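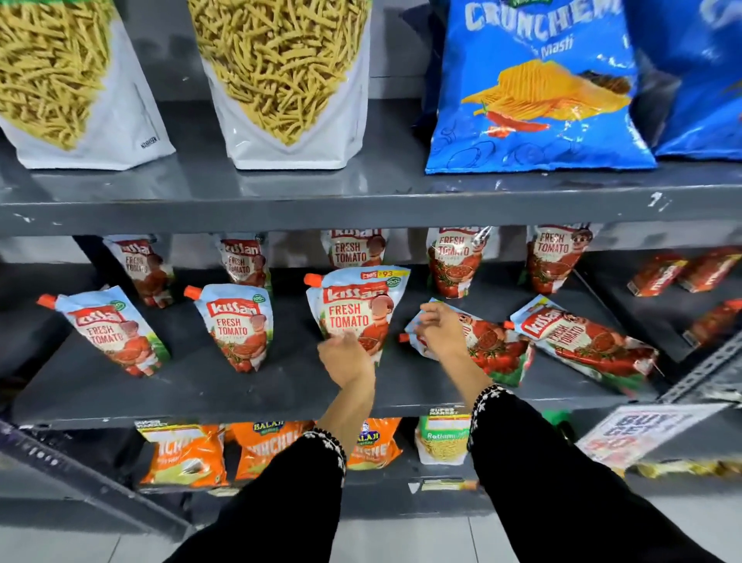 Stisitz metal shelving unit, bought in July for the snack and sauce aisle. I paid 159 for it and have no complaints about the price.

The shelves take stand-up pouches well. Ketchup goes two rows deep on the middle one, though the spouted packs tend to lean - a divider would help. Big bags of sev fit upright on top.

The gray paint scuffs and the front lip shows it.

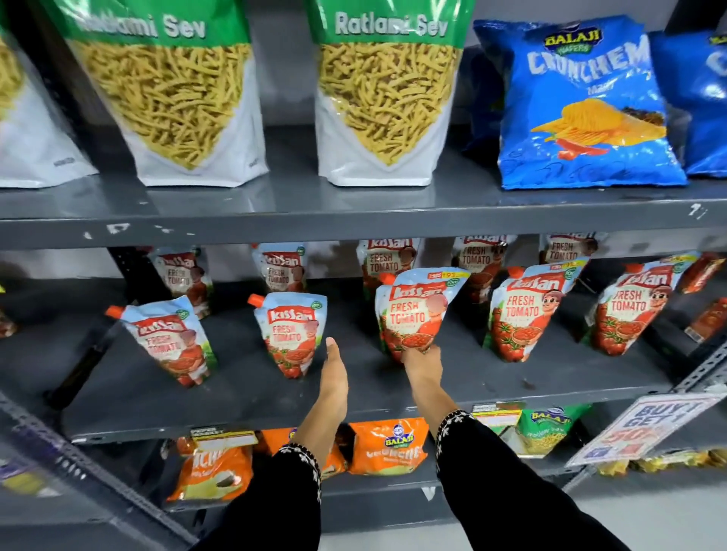 Verdict

Sturdy and plain. 4 stars. I'd buy it again over the Dotari.

Marianna Wilczyńska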